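The House on Gulen Street

Hortensia Henao had the key in her coat pocket since eight in the morning, and she had touched it so many times that it was warm. The house on Gulen Street was not hers. She was only the agent. But it was her first listing alone, after two years of carrying signs and printing papers for Mr. Valderrama, and she felt for it what a person feels for a dog that was left with her for the summer.

It had three bedrooms and a porch. It also had a kitchen the color of old mustard, and stairs which made a sound on the fourth step. In the advertisement she had written "full of character." Mr. Valderrama had read it over her shoulder and crossed out nothing, and she was proud of this for the whole evening.

The first visitors came from Zulstead, a husband and a wife with a baby. They walked quickly. The wife opened the closets and closed them again. The husband asked what was the tax, and Hortensia told him, and he looked at the ceiling as if the tax was written there too.

"It is a quiet street," said Hortensia.

"Is it?" said the wife. At this moment a truck went by and all the windows spoke. 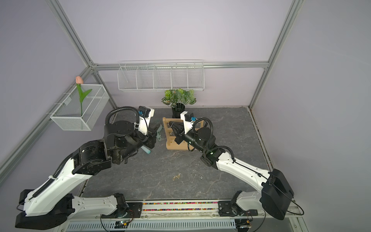
They left after ten minutes. Hortensia wiped the place on the floor where the stroller had stood, and opened the back door to let in some air. The garden was 76 feet long. She had measured it herself with the tape, on her knees in the wet grass, because the old papers said 200 and she did not believe them. The owner had been angry about it on the telephone. He said that his father always told 200. She answered that his father had maybe included the field behind, and after this the owner was silent for so long that she thought the line was broken.

"He used to mow the field," the owner said finally. "It belonged to Lirnwood, to the town. He mowed it anyway."

She wrote 76 in the advertisement.

The second visitor came at four o'clock. He was an old man in a good jacket, without a wife and without a folder. He did not ask about the tax. He went up the stairs slowly with one hand on the rail, and on the fourth step, when it made its sound, he stopped and stepped on it again.

"We can have this repaired before the sale," said Hortensia.

"Please don't," he said.

In the small bedroom he stood at the window for a long time. Hortensia waited in the hall. Mr. Valderrama had taught her that you never talk when a buyer stands at a window, and she looked at her shoes and tried to breathe without noise. She could hear a radio from the neighbor's yard, and somebody there was washing a car.
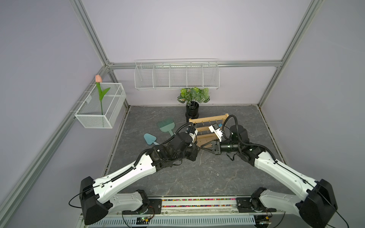
"Who cuts the grass back there?" the old man asked.

"The town, I suppose."

"They do it badly."

She came to stand next to him. It was true. The grass in the field was high at the fence and there was a line in it like a bad haircut. He told her that he had lived on the next street as a boy, and that a man from this house had paid him a little every July to rake behind the mower. One year he had saved enough for a bicycle. The man had a dog which bit everybody except the mailman.

"Do you want to make an offer?" asked Hortensia. It came out too early and she felt her ears become red.

He smiled at the window. He said he could go 2,000 over the price if the owner would leave the mower, in case there still was one. Hortensia said she would ask. She had seen something under a blanket in the shed, but she had not lifted the blanket, and now she was sorry for it.

They went down together. He stepped on the fourth step with his whole weight.

When he had gone, she took the flashlight from her bag and crossed the wet garden to the shed. The door was swollen and she had to use her shoulder. Then she telephoned the owner, with one hand still holding the corner of the blanket.

"It's green," she said. "Does it have to be working?"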